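Home | News | Collections | Visit | Contact

News > Talks and Lectures

November
By Floor Vandenberghe

Historian Anatole Moulin spoke at the Garkum Memorial Museum on the wartime labor camp at Caltska and the people who were held there. Students and teachers from the Goossens Library School attended the talk, which began at 2 p.m. in the reading room.

Moulin has worked for 14 years on a register of the camp's prisoners. It now holds 3244 names, taken from parish books, letters and railroad lists. For 200 of them, the museum also has a home address or a family contact.
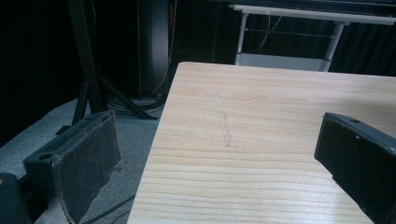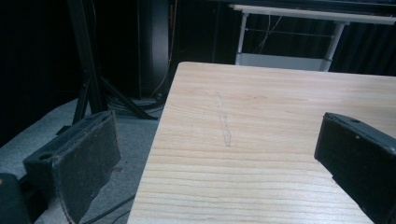
Next lecture

Moulin will return to speak about the burial ground at Ustix, where 44 graves are still unmarked. Admission is free. Teachers who want to bring a class should write to the museum office first.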